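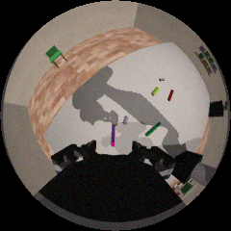 Notes > Robots > Good practice

28 April 2023

I've been writing down the rules we use for block picking in simulation, mostly so I stop repeating them in chat. Pallavi Bhatt asked for the list after the Garg runs, where two people scored the same task two different ways.

Reset the table from the saved seed, never by hand. Name every block by color before the run starts, and use that name in the log. If two are green, say which – "lime block" and "green stick" will do.

Check the wrist view for shadow. The arm throws a big one across a white tabletop, and small gray blocks are easy to miss inside it. Don't turn the shadows off to get a better score.

A grasp counts when the block is clear of the table and held for 2 seconds. A nudge is a fail. Log the fails too.

Yaroslav Dovhaniuk wants a limit on finger speed near the table. I agree, but we haven't settled on a number. I'll add it in May.

2 comments · 2 shares

Recent posts
Moving the Flokham logs
Camera checks at Hetgate
What Nusance got right about resets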